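Tote (materials handling)

A tote, also called a picking bin, is an open-topped container used to hold loose goods while they are sorted, stored or moved by hand. Totes are found in warehouses, workshops and classrooms. Most have a flat floor and walls that slope inwards towards the base, so that empty ones can be stacked inside each other.

Metal totes are heavier than plastic ones but stand up better to sharp or rough contents. Their surfaces mark easily. Scratches tend to gather on the floor, where parts are dragged about, and the walls may discolour. Small holes in the floor serve for drainage or for bolting the bin down. 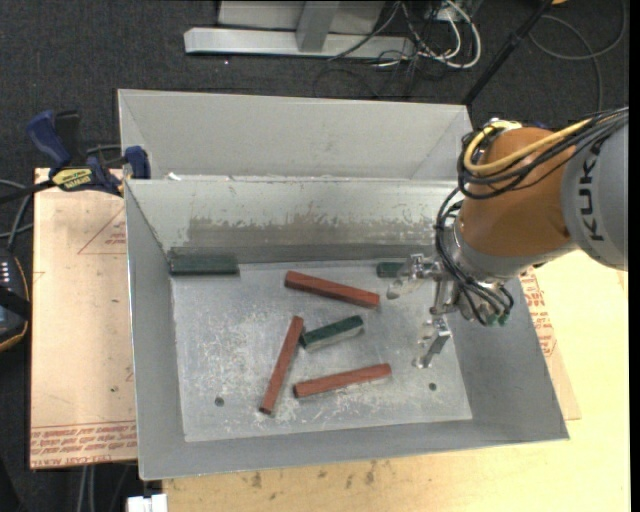 Grey metal bin with sloping walls, holding red and green blocks. The floor is scratched and has two small holes.

Loose filling, in which items are dropped in without dividers, is the quickest method. Long pieces settle at different angles and can come to rest on top of one another or against a wall - corners are the hardest places to pick from. A handbook by Ona Sakalauskas, published in Barkberg, advises filling a bin for long parts to no more than 35 per cent of its depth. Dividers or trays are used where pieces must lie in one direction.

See also: Crate; Parts tray; Emmont box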